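Home Guides Planning Spares Contact

Category: Setup Guides / Before You Buy

September – Bouchra Kettani, Sodgate

Section 4. Planning your hand-held gripper kit

Read this before you send the order form. Most returns we get are from folks who bought grippers first and thought about the room second.

1. Decide how many stations you'll run. One station = one operator, one gripper, one head camera. Sharing grippers between stations looks cheap, costs you time. Don't.

2. Budget per station. Cotever base gripper, 264 dollars. Head camera and cap mount, 199. Cables are extra – check lengths first, see step 5.

3. Order spares now. We say 2 sets of finger pads per gripper. Shipping one pad later costs more then the pad.

NOTE: Spares for the older Nimdale body do not fit. Check the label on your unit.

4. Measure the room. You need space for the operator to lean and turn with the gripper in hand, plus a bench or table for fixed gear. Write down where the outlets are.

5. Plan cable runs. Measure from the operator's head, standing, to the recorder. Add slack. Hazem Ghoneim in our Mwaipopo office will check your sketch if you send it.

CAUTION: Never run a cable across the walkway. Tape or overhead hooks only.

6. Print markers. Budget for stiff backing, paper ones curl. Mount upright, facing the work area.

7. Lighting. Existing ceiling lights are usually fine, try a test recording before you spend money on lamps.
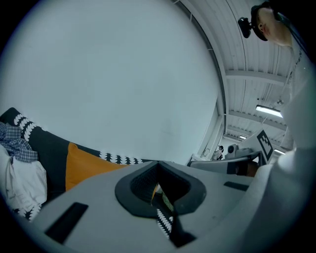
Fig. 4. Operator with cap-mounted camera, seen from the gripper. Marker at the bench.

8. Soft goods. Cushions, shirts, cloths – buy used, mixed colors and patterns. Put it on its own budget line or it gets forgoten.

9. Add it all up per station, then multiply. Get sign-off before ordering.

NOTE: Quotes are held until the end of the month. After that ask for a new one.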